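Five-finger hand vs two-jaw gripper for small parts — anyone done both?
Forum > Hardware > End effectors

ragab_rig wrote:
Putting small bits into a slotted cardboard rack. The Zestbridge parallel gripper does it all day and looks like a pair of salad tongs. Management wants fingers. Talk me out of it, or into it.

tongs4life wrote:
Out of it. Two jaws, one motor, home by teatime.

coralie_k wrote:
Went through this in December. We had the Clotitz hand on the humanoid for 30 runs at the rack, then the two-jaw on the same arm. The hand dropped 9, the gripper dropped 4. Before tongs4life starts a parade, the gripper couldn't get hold of anything lying flat, so I didn't count those.

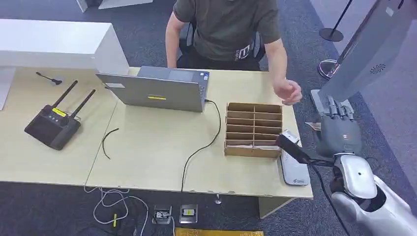 Most of our drops came from the wrist angle. Coming in palm-down the knuckles want to be where the cardboard is, and the cardboard always loses. Tilting the approach helped more than any amount of fiddling with finger force. Also tape the rack down. I'm on my third.

tongs4life wrote:
"I didn't count those." Lovely bit of science.

coralie_k wrote:
Count them if you like, the gripper looks worse.

radwa_az wrote:
I'd blame the controller before either. Ours closed the fingers late over wifi — moved it to a cable and half our grasping problem went away. What are you running, ragab_rig?

ragab_rig wrote:
Fladedau box, wifi, router next to the kettle.

radwa_az wrote:
Move the router. Or the kettle.

tongs4life wrote:
Still tongs.

ragab_rig wrote:
Cable ordered. Will try the tilt tomorrow and report back on the cardboard.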